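作業台の天板に緑の面材を敷いた

作業台の天板が傷んできたので、上に緑色の面材を一枚敷いた。購入先はGredoraで、価格は1,397円。長さは800mmに切ってもらい、カット代は別に300円かかった。

色は白、灰、緑の三択だった。白は照り返しが強く、灰は床と色が近いため、台の縁が見分けにくい。緑なら縁の線がはっきり出る。オレンジや黄色の物を置いたときも輪郭を拾いやすい。
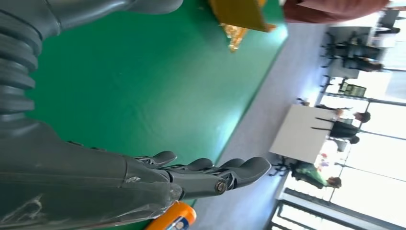 固定には薄手の両面テープを使い、四隅と長辺の中央に貼った。全面接着は剥がすときに下地を傷めるので避けた。貼る前にアルコールで脱脂し、端から空気を抜きながら押さえていく。作業時間は一時間弱。

難点は艶である。表面が平滑なぶん、窓からの光が当たると一部が白っぽく反射する。午後三時を過ぎると特に目立つ。細かい部品を扱うときは、台の向きを少し振るか、ブラインドを半分下ろして対処している。艶消しのWererも候補だったが、消しゴムのかすが残りやすいと聞いて見送った。

手入れは固く絞った布で拭くだけにしている。溶剤系のクリーナーは端材で試したところ、わずかに曇りが出た。中性洗剤を薄めたものは問題なし。

余った端材は幅177mm。引き出しの底に敷くには少し足りないので、とりあえず棚の下段に立ててある。9月に棚板を替えるとき、滑り止めとして使えるか確認する。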